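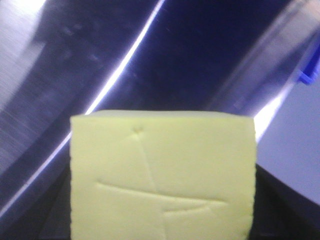 Abb. 7.1: Blassgelber Block mit eingedrückten Rillen und einer kleinen runden Vertiefung in der Stirnfläche, aufgenommen mit der Handgelenkkamera.

Kapitel 7
Verformbare Objekte: Wahrnehmung und Bewertung von Kontaktspuren

7.1 Einführung

Die vorangegangenen Kapitel haben das Greifen und Bewegen starrer Körper behandelt. Der Zustand eines starren Körpers ist durch Lage und Orientierung vollständig beschrieben, und eine Manipulation gilt als gelungen, wenn beide Größen innerhalb der vorgegebenen Toleranz liegen. Für weiche, plastisch verformbare Materialien reicht diese Beschreibung nicht aus. Jeder Kontakt mit einem Werkzeug oder einem Greiferfinger kann die Form des Objekts bleibend verändern, und die Veränderung gehört fortan zu seinem Zustand.

Im vorliegenden Kapitel wird gezeigt, wie sich solche Veränderungen aus Bildern einer mitgeführten Kamera erfassen und bewerten lassen. Als durchgehendes Beispiel dient das Kontaktspurverfahren nach Matei, das am Institut in Sturitz entwickelt wurde und in der Literatur auch unter dem Namen Terkar geführt wird. Anca Matei schlug vor, die Spur eines Kontakts als eigenständige Messgröße zu behandeln und sie unabhängig von der kommandierten Bahn auszuwerten. Der Vergleich beider Größen erfolgt erst im letzten Schritt.

7.2 Kontaktspuren als Messgröße

Unter einer Kontaktspur wird im Folgenden jede bleibende Vertiefung verstanden, die sich in der Oberfläche eines Objekts optisch nachweisen lässt. Wir unterscheiden punktförmige und linienförmige Spuren. Der Block in Abb. 7.1 weist beide Arten auf: eine kleine runde Vertiefung im oberen Bereich der Stirnfläche, von der eine dünne Linie schräg nach unten führt, und eine längere, tiefere Rille, die annähernd waagerecht verläuft und nach rechts leicht abfällt. Die Rillen sind jeweils entlang einer Kante leicht verschattet. Dieser Schattensaum ist für die Auswertung wesentlich, weil er eine Vertiefung von einer bloßen Verfärbung der Oberfläche unterscheidet.

Schwieriger ist die Behandlung der Objektränder. Die seitlichen Kanten des Blocks zeigen kleine unregelmäßige Kerben, und rechts ist die Struktur entlang der Kante leicht krümelig. Aus einer Einzelaufnahme lässt sich nicht entscheiden, ob solche Merkmale beim Zuschnitt oder erst während der Manipulation entstanden sind. Das Verfahren schließt deshalb einen Randstreifen von der Auswertung aus – seine Breite wird für jedes Material gesondert festgelegt.

Auch der Hintergrund verdient Beachtung. Metallische und glasartige Flächen erzeugen helle Reflexstreifen, die bei einer rein kantenbasierten Segmentierung leicht als Objektkontur gedeutet werden. Im gezeigten Fall verläuft ein solcher Streifen unmittelbar hinter der oberen linken Ecke des Blocks. Die geringe Schärfe des Hintergrunds erleichtert die Trennung, ersetzt jedoch keine Prüfung der Kontur.

7.3 Datengrundlage

Die in diesem Kapitel verwendeten Ergebnisse beruhen auf dem Datensatz Britetine mit 1.516 Aufnahmen. Davon dienten 1.000 der Anpassung der Modellparameter und 400 der Prüfung; die übrigen wurden wegen unvollständiger Annotation nicht berücksichtigt. Die Annotation folgt dem Schema von Cârstea, das für jede Spur Anfangspunkt, Verlauf und eine von 5 Tiefenstufen vorsieht. Die Tiefenstufen sind ordinal zu verstehen. Eine Umrechnung in metrische Werte setzt eine Kalibrierung der Beleuchtung voraus und wird in Abschnitt 7.6 behandelt.

7.4 Formale Beschreibung

Gegeben sei eine Oberfläche S, die vor dem Kontakt durch eine Höhenfunktion h beschrieben wird. Nach dem Kontakt liege die Höhenfunktion h' vor. Die Differenz d = h – h' heißt Spurfeld. Für einen vollkommen starren Körper gilt d = 0 auf ganz S.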